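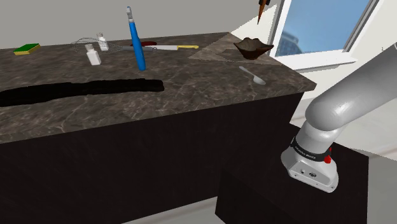
The sim kitchen, bowl on the right, mid-demo.

Quick one tonight because I have to be up early and I already lost most of the evening to this.

So. Teleop. I've been driving the simulated arm by hand for most of July, recording demos for the put-it-in-the-bowl task, and I finally have enough of them to say something. 123 kept. I won't say how many I threw out. OK, a lot.

Setup for anyone new: the arm lives in a rendered kitchen, I steer it from my desk with a handheld controller, and every run gets saved as positions plus video. Later a policy gets trained on the saved runs and tries to do what I did. The collection software is Grurik, which I've complained about before. Still complaining, see below. The scene comes out of a pack called Paltura and gets shuffled on every reset, so the counter has whatever it feels like on it. A whisk, a knife with a yellow handle, an electric toothbrush that was pretty much standing up. Sure.

The bowl is the thing I care about. Dark brown, wavy rim with raised points all the way around. I picked it out of the pack on purpose and have regretted it since. A plain round bowl forgives you. With this one I catch a point on the way down, the object tips, and then I'm chasing it across the counter with a gripper that has no feeling in it at all. No force feedback on my controller. You watch the screen and guess.

Depth is the worst of it. From the view I record with, I can't tell if I'm over the bowl or a couple inches behind it. First few nights I'd come down confident and land on bare counter. What helped was going high first. Get over the bowl, stop, look, then straight down. Slow. It feels dumb and it makes the demos longer but the drops got way better.

Which brings me to the thing I wish I'd started with – pauses. When I stop to think, the recording doesn't stop. So the policy sees a few seconds of arm hanging in midair with nothing going on, and it learns that hanging in midair is part of the job. My first trained version picked up the object, got over the bowl and just stayed there. Forever. I let it go while I made a sandwich. Still there when I got back.

Fix so far: trim the dead frames where nothing moves, and keep one short stop over the bowl because I do want that one. Longest run before trimming was 1,831 steps, same run after was 1,081. That's how much of it was me sitting there squinting.

Other stuff I changed, no order:

Moved the reset pose up. It used to start low and I kept sweeping things off the counter on the first move.

One hand on the controller, elbow on the desk. Sounds like nothing. My wobble went way down. You can see it in the wrist traces, they used to look like a seismograph.

Stopped recording after 10 pm. Tired demos are bad demos. I went back and watched a batch from one late night and dropped 14 of them, all the same mistake, letting go too early from too high.

Stopped fixing my mistakes off the record. If I miss the grasp I now back up, come around again, and keep the whole thing. I used to delete those. But then the policy has never seen a miss and has no idea what to do after one, it just closes on air and carries the air to the bowl. Very proud, very empty. With the recovery runs mixed in it at least goes back and tries agian. Not every time.

Grurik complaints, as promised. The save button is right next to the discard button and there is no confirm. Twice this week. Also the gripper trigger is all or nothing unless you edit a config file, and the config file gets overwriten when you update. I keep a copy on the desktop now called KEEP THIS.

People asked in the comments last time why not script it. Could do, in sim you know where everything is. But the point for me is to end up with something I can collect the same way on a real arm, where you don't. There's a used one listed at a place called Tilel that I keep looking at. Not buying it. Looking at it. If I ever do, the table in the Sandberg workshop is free and it has decent light from one side, and my hands will already know the controller.

Next up is more variety. Most of my demos come at the bowl from the same direction out of habit, and when the bowl lands close to the front edge the policy gets weird and swings wide. So I need a pile of runs with the bowl in annoying places. Maybe also a spoon as the target, long skinny things are hard and I've been avoiding them.

Will post the success numbers when I have ones I trust. Current ones are from a single seed and I don't believe them.

OK bed.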